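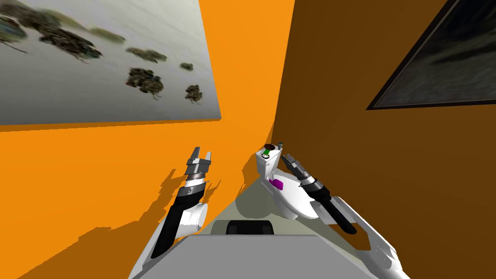
A simulated bathroom in Fuvamport, with the two arms of the robot model and small objects on the toilet tank.

Planning tool for two-armed robots gets new release

Tromutholm, a small software company in Ronemness, released a new version of its motion planning tool Fuvamport on 2nd September. The tool is made for robots with two arms that must work in tight rooms, such as bathrooms and storage closets. The company says the main change is in how the planner treats the space between the robot's own arms.

In the earlier version, each arm was planned alone, one after the other. The second arm had to accept whatever space was left. This worked well in front of a wide table, but in a narrow room the second arm often found no path, and the program stopped with an error. Now both arms are planned together, and the planner can ask the first arm to wait or to move back a little before the second one reaches forward.

The release comes with 4 new test rooms, all computer-rendered. They are small on purpose. The walls have strong colors and large pictures hang on them, because the perception part of the software must also learn to ignore things that look interesting but cannot be picked up. Users can change the wall color and the pictures in a settings file, and the light can be moved as well. 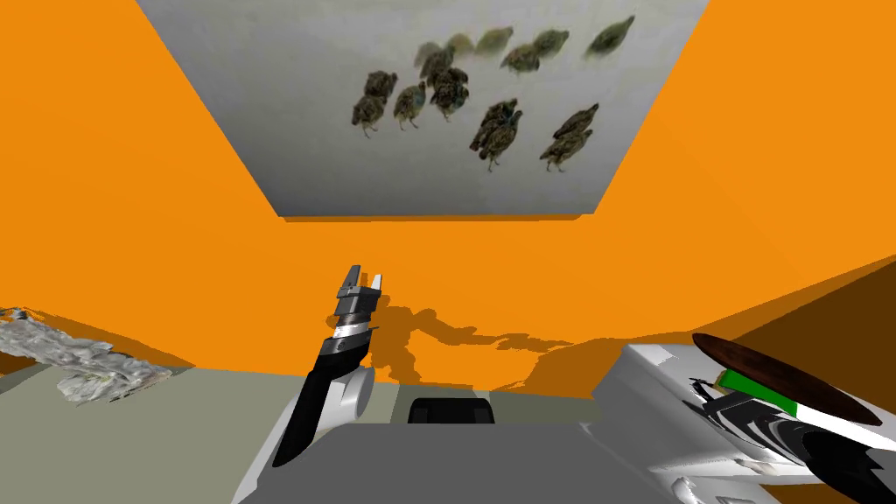 Shadows were a second subject of the work. During tests in August, the developers saw that the shadow of an arm on a plain wall was sometimes marked as an obstacle. The planner then made a long detour around nothing. The new version compares each dark area with the known position of the arms and removes it from the obstacle map if the two agree. According to the release notes, false obstacles of this kind are now rare, but they still happen when the gripper is very close to the wall.

The robotics integrator Ó Dálaigh has used a test build for 7 weeks. It reports that setting up a new room takes some 2 hours, most of it spent on the collision shapes. It also reports a weak point — when both grippers are near the same object, the planner may be slow to decide which arm should go first. Tromutholm confirms this and says that a fixed order can be set by hand until a correction is ready.

There are also smaller changes. The log viewer can now play a failed plan step by step, with the view from the robot's head or from a free camera. Joint limits are read directly from the robot description file, so they do not have to be typed again. The old format for saved rooms can still be opened but not written.

Fuvamport can be downloaded from the company's website and is free for teaching and research. Commercial users with a current license receive the new version without extra cost. Before installing it, they are advised to make a copy of their saved rooms — the conversion to the new format cannot be reversed.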